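Robots still stuck at the sink, says Flokthorpe team

Clearing up after dinner is still beyond most household robots, according to a small group in Flokthorpe that has spent the spring putting one through kitchen jobs on a computer before it is let near real crockery.

The group, working with automation firm Mandeteck, published its March results on 8th April. Out of 215 attempts at simple kitchen chores, 159 were finished without help. Sounds good. But the easy ones did a lot of the lifting - opening a drawer, turning a tap lever, moving a single item from one side of a counter to the other.

Sinks were the trouble. Edges, dips, a divider to get over, things lying at odd angles.

"Give it one mug on a bare table and it looks brilliant," said Albane Hamel, who leads the tests. "Put a plate at the bottom of a basin with something on top of it and it starts to dither." 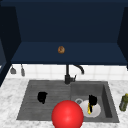 Plates lying flat were the worst of the lot, Hamel said. A person slides a fingernail under the rim without thinking about it. A two-fingered gripper has to tip the plate up first, or drag it to a wall, and either way can end up shoving whatever is on it into the corner.

The team tried 2 ways of teaching the machine. One had a person steer it through each job, over and over. The other let it work things out by trial and error, with a score at the end. Steering won for anything in the sink, though it is slow and the people doing it got fed up. Trial and error did better on drawers and doors.

All of it so far has been in simulation. Cheaper, and no broken plates. Water is left out of the tests altogether, which Hamel admits is a fairly big thing to leave out of washing up. Food scraps too.

Ákos Antal, who runs the shop-floor side at Mandeteck, was more cheerful. The firm already has arms packing boxes at its Sauerland site and he said the gap between that and a kitchen is smaller then people think. "In the warehouse we choose the shelf, we choose the box. At home you get what you're given. That is the whole diffrence."

He would not put a date on a home model. Pressed on it, he said 4 years "if we are lucky" for a machine that could clear a counter and stack plates, longer for one that could wash them properly.
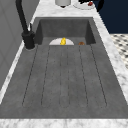
So can a robot do the washing up yet? Only parts of it, slowly, and with somebody standing by to sort out what it drops.

Next round of tests starts shortly. More kitchens, different sink shapes, and a new gripper called Granda with softer finger pads that ought to cope better with thin rims. Hamel said she also wants the machine to know when to stop and ask for help - at the moment it will keep prodding at the same plate until time runs out.

Real kitchen trials to follow, if the numbers come up. No price yet and no waiting list.

27 shares | 6 comments

Contact the newsdesk | © Flokthorpe News | Back to top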